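Gripper closes on soft pouch but lifts nothing, school club project

Posted in: Robotics clubs and classes
5 replies hidden, sorted by votes

Bresard_club

Hello everybody. I help in the after-school robotics club at Eserwood and we prepare a sorting task for the open evening in November. The arm must take small soft things from a table and put each one in the correct box. Hard things go well. The wooden blocks and the marker pens are picked 35 times from 35.

Our problem is the pouch. It is black fabric with a white grid on it, it has a thick side and a thin side. The students teach the position by hand, then the program goes down, closes the two fingers and goes up. In 13 tries we lifted it 5 times. In the other tries the fingers slide over the fabric and the pouch stays on the table, only a little turned. 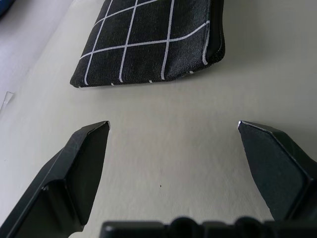 We tried already to close with more force, and it became worse, because the tips push the fabric away before they catch it. The students also want to stop using this pouch and take another one, but I would prefer that they solve it. Is it the fingers, the height, or the way we teach the position? We have no money for a new gripper this year.

Donal Ó Briain

I had the same thing with pencil cases in my class. Three things helped us, and the first helped most.

Go for the thick edge. On the flat part of a pouch there is nothing for the fingers to hold. Turn the wrist so that one finger comes down on each side of the puffy edge, and close there. If the pouch can lie in any direction, your program needs the angle too, not only the middle point.

Check the height with a sheet of paper. Lower the open gripper until the paper under the tips can still move but you feel it rub. Save this as your lowest point. Our group was stopping much too high and they were very sure that they were not.

Put something with grip on the inner faces of the fingers. Smooth faces slide on woven fabric. We cut strips from a rubber kitchen mat and fixed them with double-sided tape. Change them when they get dusty. And clean the table before each session, small bits under the fingers will spoil your height.

About the force, go back to the lower value and close slowly.

MacKinnon89

just put something heavy in the pouch, then it doesnt run away when you close

amberg_teacher

I do not agree with the heavy thing, the arm then must lift it also, and a small arm will maybe drop it halfway. A piece of folded felt inside is better. It gives the pouch a body and weighs almost nothing.

For the angle, the white lines can be useful for your students if they use a camera. Black fabric gives very little to see, but white lines on black are easy to find with a simple threshold. Let them find the lines first and calculate the turn from them. Be careful where the fabric bends, there the lines are not straight anymore, so use only the ones in the flat part.

Bresard_club

Thank you all. We will begin with the paper and the rubber strips, and the line detection I will give to the two older students. I write again when we have new numbers.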